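Search this site Enter keywords Go

Sep 15, 2025
Posted by the course instructor

Household Manipulation Lab, Handout 2: Grasping Things That Don't Want to Be Grasped

Okay, so most of you got through the Sikico simulator last time, and a few of you asked me when we stop moving gray cubes around and do something real. Now! This handout covers the next two lab sessions, so please read it before you come in (I can tell when you haven't, the first question is always about the login).

We're working in home settings this term because homes are hard. Factory floors have fixtures and known part positions. A home has soft things next to shiny things next to things with holes in the top, and every one of them wants a different approach direction.

1. Before you move anything

Start each run with both grippers open and in view, arms forward, and hold still while you check the cables. I mean really look at them. A cable that arcs out from the wrist needs enough slack for the whole reach you're planning, and last year the Urkow team lost a good part of a session to a wrist that couldn't turn as far as their script thought it could.

Then look past the grippers and talk through the room with your partner. What would you grab it by? A bucket has a rim. A tote bag with papers poking out has handles if you're lucky, and an opening that will change shape the second you touch it. Plush toys behind glass are off the list, however much you like the yellow bear.

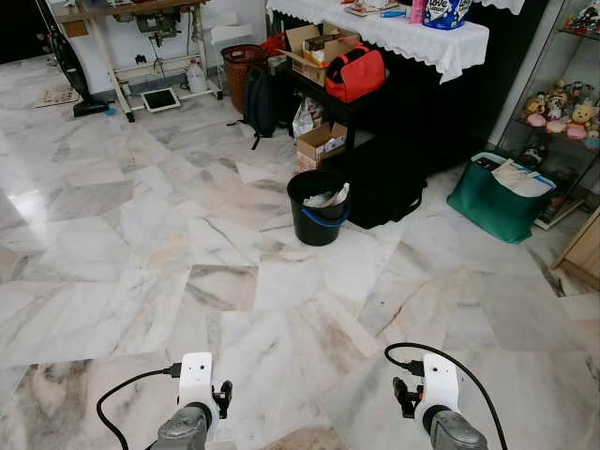

Fig. 1. Start pose, both grippers open. Bucket, tote bag and toy cabinet toward the right.

Watch out for the floor too. Polished marble throws glare, and the depth estimate gets strange wherever there's a bright patch. If your Pluna overlay shows a hole in the floor, don't plan across it. Shift your viewpoint a little and capture again.

2. Rim grasps

My favorite topic, sorry in advance. With a two-fingered gripper, a bowl gives you one good option, and that's the rim. One finger inside, one outside, close slowly. The trouble starts when you lift, since all the weight is off to one side of your fingers and the bowl wants to swing. A bit of tilt is fine for an empty bowl. It's not fine for soup, so think about that before you write up your "serving" task.

Keep the bowl beside the table while you sort out the angle and don't carry it over the cup and silverware. I'd also like the second arm parked low and out of the way unless your plan has a job for it. 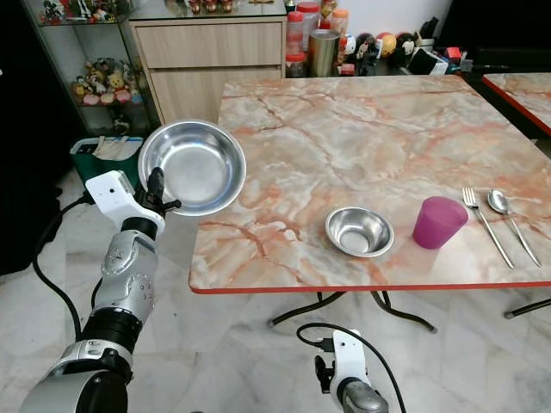 Fig. 2. Left gripper holding the large steel bowl by the rim, next to the table. Small bowl, cup, fork and spoon on the tabletop.

Steel is a pain for the cameras, by the way. A small shiny bowl mostly shows you its surroundings, and a see-through plastic cup is nearly as bad. In the Thái exercise you'll label both by hand first and then compare your labels with what the detector gives you. Expect to disagree with it!

3. What you do in the lab

Each pair runs 25 rim grasps, any bowl, any starting angle you like, and logs every one. Failed grasps count. Write down the approach angle, which finger went inside, and what the bowl did on the lift ("swung left, settled" is plenty). Then do 5 more with the fork or the spoon. Flat things on a flat glossy table are a whole other headache, and I want you to have met it before we get to the lecture on contact.

Grading is out of 40. Half is the log, half is the write-up, and nothing depends on your success rate. Keep the write-up to two pages and put your plots at the end.

Reading: page 157 onward in the course pack, up to the part on friction cones. Skip the proofs for now, we'll come back to them in November when you're picking final projects.

Bring your own laptop and closed shoes. Sign-up sheet is on the lab door.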